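Chapter 4
Sorting and Grouping

My grandmother Margareta kept a button tin in her kitchen in Fosthorpe, and on rainy afternoons she would tip it out and let me put the buttons into families – by color one day, by size the next. I had no idea I was doing mathematics, and I suspect she didn't either. 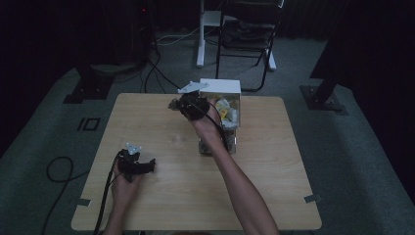

What makes a good group? A rule clear enough that two people using it would sort the same things the same way.

Keep that rule close by as you read, because we'll lean on it all through the chapter. We begin with a drawer of 50 buttons, and later we'll meet the 236 library cards that gave Cornel Filip such a trying January.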